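Newsroom > Interviews > Connected Buildings

Where the Battery Goes: Torberg's Lead Engineer on Low-Power Sensing

By Marek Kováčik
August

Torberg makes small wireless sensors that report temperature, humidity and occupancy in buildings where running new cable is difficult or costly. Its latest product line, Zidunero, is designed to work for years on a single coin cell. Rozália Kováčik, who leads hardware development at the company, met with us to discuss the design choices behind it. (She and the author are not related.)

Ms. Kováčik joined Torberg when its engineering staff shared one lab bench and one good oscilloscope. The first sensors she worked on used mesh networking, in which every unit passes along messages for its neighbors.

"We were proud of the mesh," she said. "Then we looked at the return data. The units in the middle of the building were dying first, as they were carrying everyone else's traffic. A sensor in a stairwell would last and a sensor in a corridor would not, and the customer had no way to know which was which."
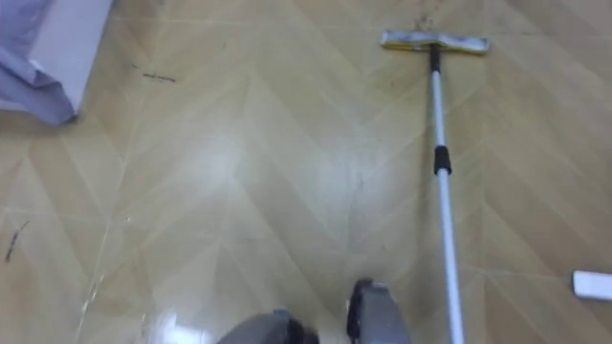
The company dropped the mesh in favor of a one-way design. A Zidunero sensor wakes, takes a reading, transmits a short packet and goes back to sleep. It does not wait for an acknowledgment. Receivers mounted in the ceiling or on a wall pick up the packet, and where two receivers hear the same one, the duplicate is discarded by the server.

Asked whether customers were uneasy about a device that never confirms delivery, Ms. Kováčik said the question comes up at nearly every meeting.

"Temperature in a room changes slowly. If one packet is lost, the next one tells you almost the same thing. What matters is that you know how many you are losing. We number every packet, so the gaps are visible, and the building manager can see them too."

The approach was tested in a pilot with Flostaton, a property management firm, which installed 300 sensors across two residential buildings. Iveta Pešek, who coordinated the work for Flostaton, described the installation as uneventful except for the elevator shafts — a problem solved by moving two receivers closer to the landings. The pilot also exposed a fault in the firmware: sensors powered up at the same moment tended to transmit at the same moment, and their packets collided. A small random delay was added before each transmission.

"That one was my mistake," Ms. Kováčik said. "On the bench we powered them up one at a time, by hand. Ms. Pešek's crew was much more efficient than we were."
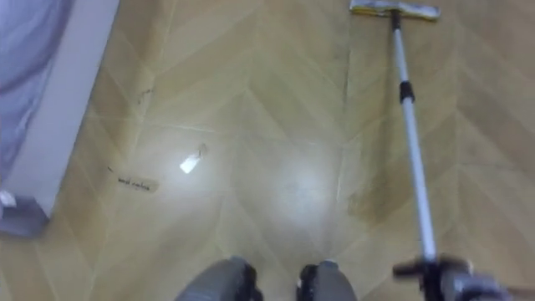
Receivers and Open Formats

The receivers draw power over the same network cable that carries their data, and each can handle some 200 sensors before packet loss becomes noticeable. Torberg publishes the full packet format, and customers may send the data to any server they choose.

Ľubomír Koubek, who maintains the receiver software, argued for publication from the start. "He told us that a building outlives its software vendors," Ms. Kováčik said. "I did not enjoy hearing it, as we are a software vendor. But he was right, and the format has been public since the second release."

A revised receiver is in testing. It will store readings locally during a network outage and forward them when the connection returns, a feature Flostaton requested after the pilot. Ms. Kováčik declined to give a release date.

Contact: Torberg Press Office | © Torberg. All rights reserved. | Back to top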